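Toaster oven on a brown tabletop – how much clearance?

Sunita Pennington
Posted Wednesday, June 29, 2022

I keep a small toaster oven at the right side of a table, below a light oak cabinet. The middle of the table stays clear for prep. Nothing has scorched so far, but I don't know the finish on the top. 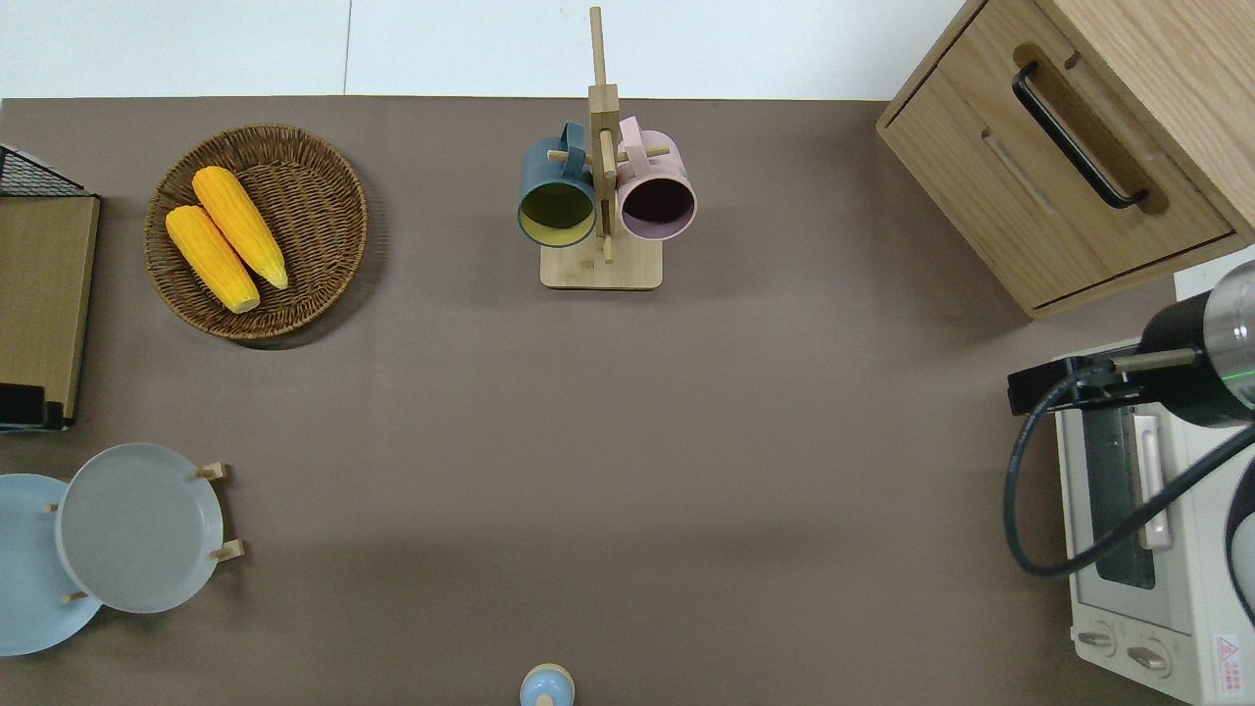 Current layout, with mug tree and corn basket.

The manual is lost. Is a wicker basket safe on the same surface, and do I need a heat mat?

Ehab Abdelaziz
Look up the manual by model number and use its figures for the sides, back and top. They differ between ovens. If wood ends up inside the stated distance, move the oven toward the center. Wicker burns, so the far left corner is the right place for it. A mat protects the finish – it does not replace the air gap.

Hazel Strickland
Mine has been on bare wood for 2 years, no mat, no problem. I'd worry more about crumbs.

Ingrid Haddad
Agree on the crumbs. Empty the tray weekly and unplug the oven first.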